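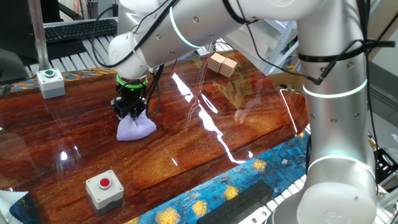
**Ganmont brings back the kitchen chair with its new Ziniline range, in the shops from June**

Family furniture maker Ganmont is very pleased to announce Ziniline, a new collection of kitchen and dining chairs that will go on sale in June. It has been a long time coming, as anyone who has called in at the workshop in Nogueira and been made to sit on one prototype after another will be able to confirm, and everyone at the company is delighted to be able to share it at last.

The range is made up of four chairs. There is a plain side chair, a carver with arms, a taller chair for breakfast bars and a slightly smaller side chair for people who find that their feet never quite sit flat on the floor. All of them have a solid beech frame and a seat pad that lifts off for cleaning, and they have been drawn so that they look at home together around the same table, even if you buy one this year and another the year after.

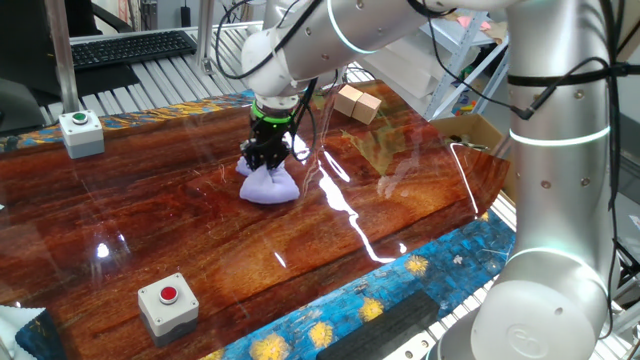 *Soft lavender-purple fabric against a glossy wood-grain surface.*

"We kept hearing the same thing from customers," said Conceição Godinho, managing director of Ganmont. "They loved their table, they'd had it for years, but the chairs had gone one by one — a wobbly leg here, a split seat there — and they couldn't find anything that would go with it and not cost more than the table did. I grew up in a house where no two chairs matched, and I have very fond memories of it, but I do understand why people would like a set!"

Comfort was the starting point for the design team, led by Nuno Neves, who joined the company as an apprentice and has now been at the drawing board there for nine years. The backrest went through a great many changes before he was happy with it, and the final version has a gentle curve which supports the lower back during a long Sunday lunch without making anybody feel they are sitting to attention.

"A kitchen chair gets a harder life than almost anything else in the house," said Nuno Neves. "People do homework on it, they stand on it to change a light bulb (please don't), they hang coats on it and lean back on two legs when they think nobody is looking. So we made the joints thicker than they strictly needed to be, and then tried to draw the rest so that you wouldn't notice."

The seat pads come in a choice of woven covers, fastened underneath with ties, and spare covers can be bought separately. Frames are offered in a clear oiled finish or painted to order. A first run of 2,000 chairs is planned, and the first 500 will be supplied with a second set of covers at no extra charge. 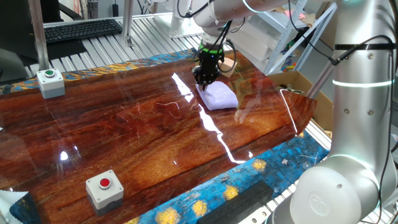

*A pale, soft pad laid flat on a tabletop in deep reddish-brown and amber tones.*

Ziniline chairs will be sold through the Ganmont showroom in Nogueira and through Hindora, the homeware retailer, which will have the full range on display in its larger branches. Customers are welcome to bring a photograph and the height of their own table, and staff will happily help them work out which chair will suit it.

There will also be an open morning at the Nogueira showroom on the first Saturday of the launch month, from 10am, with coffee and cake and every chair in the range to try for as long as you like. There is no need to book, and children are very welcome.

**About Ganmont**

Ganmont makes tables, chairs and storage for the home at its workshop in Nogueira, where it also runs a repair bench for older Ganmont pieces.

**Press enquiries**

For cover samples, prices or an interview with Conceição Godinho or Nuno Neves, please contact the Ganmont press desk at the Nogueira showroom. Chairs can be lent to journalists for review on request.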